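Demonstration collection (robot learning)

Demonstration collection is the gathering of recorded examples from which a robot control program is trained. A person carries out a task, the movements and camera views are stored, and the stored record, called a demonstration or an episode, is later given to a learning system that tries to produce similar movements on its own. The term covers both the recording itself and the checking, trimming and labelling that follow.

Background

Early industrial robots were programmed by writing down positions one at a time, or by leading the arm through them by hand and storing each stop. This works well where parts arrive in the same place every time. It works poorly in homes, shops and offices, where objects are moved about and no two rooms are laid out alike. Learning from examples was taken up as a way round this, and the supply of examples soon became the slowest part of the work.

Methods

In teleoperation, a person drives a real robot from a distance, using a second arm, a joystick or a headset. The recorded movements are ones the robot is known to be able to make. The method ties up a robot and an operator for the whole session, and it is hard to carry out anywhere other than a laboratory.

In kinaesthetic teaching, the operator takes hold of the arm and moves it directly. The operator's hands and body are often in the camera's view, and tasks needing two arms are awkward.

Hand-held collection does away with the robot during recording. The operator holds a gripper of the same general shape as the one the robot will use, with a camera fixed to it. The path of the gripper through the room is worked out afterwards from the video, sometimes with the help of motion sensors or printed black-and-white markers. Such devices are light enough to be carried up a flight of stairs or into a neighbour's kitchen, and one person can work with a pair of them.
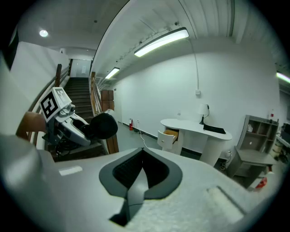

The main drawback of the hand-held method is that a person can make movements that a robot arm can't follow, either too fast or out of its reach. Some groups test each path against a model of the arm and drop those that fail.

Collection in practice

A session usually begins with a calibration recording, in which the gripper is opened and closed fully and then moved slowly about the room. The clocks of the devices are matched at this stage. The operator then repeats the task, returning the objects to new starting positions between attempts.

Domow, a set of household demonstrations assembled by Lovely Ignacio and Mimoza Popescu, is a typical example of a small collection. Recording began in May and the first release, dated August 4, 2022, held 3006 episodes. Of these, 1010 involved opening or closing drawers and cupboard doors. The remainder were mostly tasks of picking up, moving and putting down. A further 149 episodes had been recorded but were left out, the greater part of them on account of lost tracking. Each operator worked for up to 2 hours before a break, a limit brought in when later attempts in long sittings were found to be noticeably rougher than earlier ones.

The recordings were sorted with Firkirier, a viewing program that plays the camera view beside a plot of the gripper's path. Ignacio wrote the naming rules for the episodes, and Popescu carried out the second check.

Quality and variety

A large collection is not always a useful one. If every example is recorded at one table under one lamp, the trained program may fail when either is changed. Collectors therefore vary the room, the lighting, the height of the surface and the objects in the background. Ordinary clutter is commonly left in place.

Faults that lead to an episode being rejected include a covered lens, blurred video, a gripper that leaves the tracked area, and a task left unfinished. Practice differs on mistakes that are put right during the attempt. The Papadopoulos guidelines, used by several small groups, advise keeping them, so that the program has examples of recovery. The Stimus collection takes the opposite course and keeps only clean attempts.

Labelling

Each episode normally carries a short written instruction, such as "close the top drawer", together with the operator's number and the place of recording. Longer recordings may be split into steps, with the start and end of each marked by hand.

Privacy

Recording in lived-in buildings can pick up faces, letters, screens and voices. Usual measures are written consent from the occupants, removal of the sound track and blurring before release. Domow was released without sound.

See also

Imitation learning
Teleoperation
Motion capture
Robot end effector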